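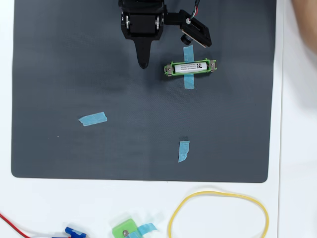
Budget for a small arm and battery holders, what am I forgetting?

Posted by Elsie Pearce, Thursday, June 13, 2019

Hi all! I help run the after-school electronics club at Flindimen and we finally got a yes on money, $763 to spend before the school year starts. I want the kids to have one small robot arm that can put a battery into a holder and take it out again (sounds dull, they are wild about it). My plan was to blow nearly all of it on the arm, an Eris kit, and then print the holders ourselves. My brother says I'm going to be broke by November and buying little bits out of my own pocket. Is he right? What do you folks set aside for everything that isn't the arm? We have a printer already, and a white table that shows every scratch.

Vasilis Stojanović

Your brother is right, sorry! I did the same thing with my first one and then spent months buying screws.

My rule now is that the arm gets half the money, tops. Then a spare set of fingers, because the tips get chewed up, and one spare servo. Get a camera that mounts on the gripper if the kit offers one, it's so much nicer than a webcam on a stick. Also buy a desk mat, a big plain dark one with no pattern. Bright green filament shows up great on it and so does light blue painter's tape, and that tape is the best money you will ever spend.
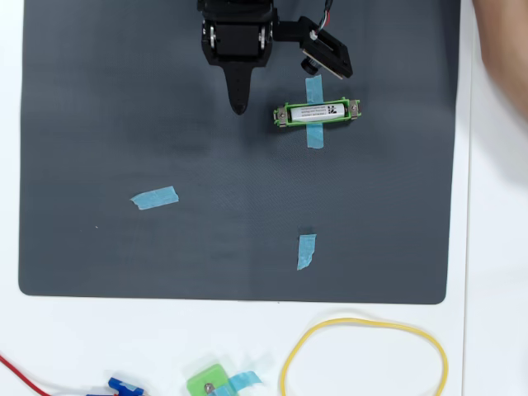

I tape the holder's spot and then a couple of other spots I might want to move it to, and when I come back the next day I'm not guessing where things go. Buy 4 rolls, kids eat the stuff. For the holders, print a bunch but don't cheap out on the metal contacts. I'd get the kind that screw on so you can swap a bent one. Figure on 14 pairs for a club your size.

Kiyoshi Kuroda

just get a used one, there's always somebody selling

Margit Tangen

I agree with Vasilis on most of it, but I'd skip the spare servo until something breaks. Ours is 7 months old and still on the originals. I'd put that money into a decent power supply and longer camera wires, the ones in our kit were way too short once the arm stretched out. And ask about shipping before you order! We paid more for that than for the mat.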